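Share 57 Comments 4

Our Visit to the Wekero Open Day
A project report by Jerome Panganiban and Naheed Janjua

When our teacher, Mr. Voyle, first told us we could pick any open day in the area for our technology project, most of the class went straight for the airfield, and I can't blame them. Naheed and I had already seen the flyer for Wekero, though, and once we read that visitors could hold a gripper and try it out for themselves, we were pretty much decided. So one morning in July we took the bus out to Griffiths Street (two buses, really, with a long wait and a shared bag of pretzels in between) and signed in at the front desk as visitors 314 and 315.

The day started with a talk by Sudheer Thomas, who was kind enough to let us sit in the front row and ask far too many questions. He explained that a robot can learn a household chore by studying how people do it, and that one way to collect those lessons is to have a person do the chore while holding the same kind of gripper the robot would have. The project we were there to see is called Hilo, and it is all about kitchen work — picking things up, moving them and putting them where they belong. Their library held 987 recordings when we visited, and he seemed a little shy about how proud he was of it. 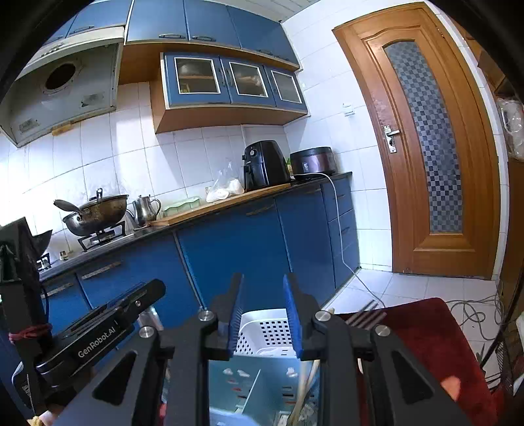 The gripper at the rim of a white plastic basket, with the kitchen behind it.

I had expected a shiny laboratory, so I loved that the work was set in a kitchen, with a wok on the stove and a kettle right beside it. Dae-han Joo, our guide for the demonstration, told us that a robot trained only on bare tables gets confused in a house, where there are cords and rugs and somebody's lunch on the counter. Look at the blue pads on the two fingers, too. They have ridges, and Naheed wrote in her notebook that they reminded her of the soles of her sneakers.

Then came our turn at the practice table! I went first and squeezed much too hard, and my paper cup folded up like an accordion. Naheed was more patient and moved all of hers to the tray without denting one — she plays the cello, and she says it's the same kind of slow hand. Dae-han told me to watch the tips of the fingers and forget about my wrist, and after that I did a good deal better, though my arm was sore all the way home.

For the second part of our project we are going to build a simple gripper out of cardboard and string, which we have named Skaketti after the noise it made when the first one fell apart. Mr. Voyle has promised us the back bench until the end of the term, and we still need to find rubber for the pads.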